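Gremetti is a graphic novel of 484 pages, written by Lorna Skinner and drawn by Cameron Gillies. It collects the whole fantasy serial in one hardcover. I read the first few chapters when they came out as single issues and lost track, so most of this was new to me.

The story follows Kinex, a salt courier who carries a dead king's seal across a country that has been flooded for 70 years. Whoever holds the seal can order the water to move, once. Everyone she meets wants her to use it for them. 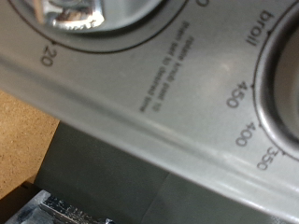
## The story

The opening is slow. Skinner spends four chapters on the river towns before anything is stolen or set on fire, and a reader who picked this up for the sword on the cover may get restless. I liked it. By the time Kinex reaches the fortress at Celtilard, I knew what people there ate, what they paid for rope and why they hated the crown.

The middle is the best part. Kinex is held at Celtilard over a winter, and the book turns into a long argument between her and the warden, Pollock. He is polite, tired and dangerous.
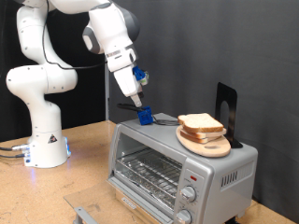 Their scenes run for pages with hardly any action, and they read fast. Pollock gets the best lines, and his last talk with Kinex is the one chapter I went back and read again the same night.

The ending is weaker. Two battles are packed into one chapter, and the twin sisters from the river towns come back only to be killed. I had to turn back to check which of them had died first.
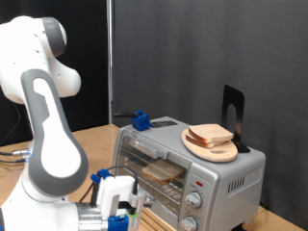
## Art and lettering

Gillies draws water very well. It is never the same blue twice, and the flooded streets always look deep enough to drown in. Faces are less steady. Kinex looks 20 in some panels and 40 in others, mostly in the early chapters.

Rhona Nisbet's colors are muted until the fire at Celtilard, where the pages go orange and stay that way for a whole chapter. Innes Strachan's lettering is clear, but the small captions in old court script are a strain under a lamp.
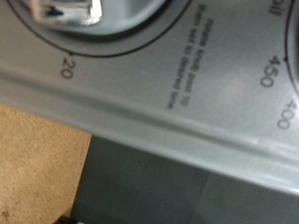 The hardcover lies flat when open, and the spreads don't lose much in the middle. In the back there are sketches and a short interview with the editor, Jean Aitken, mostly on how the map changed. The signed edition is limited to 1,000 copies and has a different cover but the same contents. I would save the money and get the regular one.

Rating: 4 out of 5.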